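Outreach & Shelter Supplies > Sleep Mats and Bedding

The Virndale Roll-Up Sleep Mat

I've been making and selling these mats out of Kevum for a good while now, and this is still the one I'd hand you first if you walked in and told me you work with people who sleep outside. It's a closed-cell foam pad with a tough woven cover, a carry strap sewn in at both ends, and a flat pocket under the head end for papers. That pocket is the part people write to me about. If you've ever helped somebody replace a birth certificate and a state ID after a rainstorm, you know why I put it there!

I came at this from the outreach side. I did street outreach for years before I ever ran a sewing machine for a living, and I handed out a lot of bad bedding in that time. Yoga mats that split by the second week, donated sleeping bags that soaked up water like a sponge and weighed a ton after that, blankets so thin they may as well have been towels. I started cutting my own pads from foam offcuts in the garage (my poor garage) and the first ones were ugly, but people kept asking for them. So I kept going.

What you get

The mat is long enough for a tall adult and wide enough to turn over on. It rolls up with two buckles and goes over the shoulder on one strap, or you can use both straps and wear it like a backpack, which I recommend if you're carrying a tent too. The foam doesn't hold water. The cover will get wet on the outside but you can wipe it down with a rag and it's ready to sleep on again pretty quickly. Colors are dark green, brown and gray. I get asked for bright orange every winter and I've always said no, as most folks I've talked to would like to be left alone at night and a bright orange mat doesn't help with that.

The document pocket closes with a fold and a strip of hook-and-loop tape. It fits a folded letter-size envelope, a phone and a small bottle of pills. Please don't sell it to anyone as waterproof. It'll handle wet ground and ordinary rain, but if the whole mat goes into a creek, the papers are going to get wet. I tuck a zip-top bag into every pocket before it ships and I'd ask you to leave it in there.

The Issa cover

You can order any mat with the Issa cover for a few dollars more. It's the same woven fabric on top with a coated bottom, and it's noticeably slipperier on a slope, so I'd only get it if your people are mostly camping on flat ground or concrete. Shelters like it a lot because you can spray it with disinfectant and hose it off. If you run a winter overflow shelter in a gym or a church basement and you need to turn mats over every morning, get the Issa. For street outreach I'd stay with the plain one, it's quieter too when a person rolls over.

The Hornomen bag

Some of you order the mat with the Hornomen bag, a plain drawstring sack that holds the rolled mat plus a blanket and a change of clothes. No logo on it. I used to print our name on the side and a woman at a drop-in center told me it made her feel like a walking billboard, and I took it off the next batch. She was right.

Ordering

Item 2930 is the standard mat. Item 2911 is the mat with the Issa cover. The bag is a check box on either one, so you don't need a separate number for it. Singles are fine, I really do mean that, and I send out plenty of single mats to people buying one for a brother or a neighbor. For groups, mats come in cartons and the price drops at 50 and drops again at 100. I can hold up to two cartons for you without a deposit while your grant money clears, because I know how long that takes.

If you're ordering for winter, please try to get it to me by June. I know it's hard to think about frost when everybody's handing out water bottles, but the foam supplier slows way down in the fall and I'd hate to have your mats show up in the middle of a cold snap. And if you get caught short anyway, call. I keep a small pile back for that and I'd much sooner it was under somebody than on my shelf.

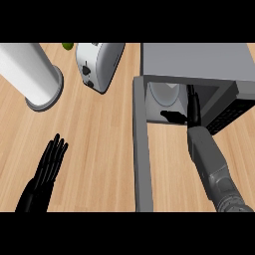 Tabletop with a toaster, seen from overhead.

Care and repairs

Wipe it down with mild soap and water. Don't put it in a dryer, the foam will curl and it won't lie flat again. Small tears in the cover can be closed with regular duct tape and it holds up better than you'd expect, though I'll send a peel-and-stick patch to anybody who asks, no charge, and you don't have to be the person who bought the mat. Buckles break. I'll mail those too. Tell me whether it's the head end or the foot end because they're two different sizes (a mistake from early on that I've never gotten around to fixing).

Returns

Unused mats can come back whenever. Used ones I won't take back for a refund, but if a seam lets go I'll replace the whole mat, and all I need is a quick picture of the seam. If the person who has it doesn't want to give a name or an address, you can have the new one sent to your office, a library, a day center, wherever they pick up mail. Mornings before ten are the best time to catch me on the phone. After that I'm usually at the machine and can't hear it ring.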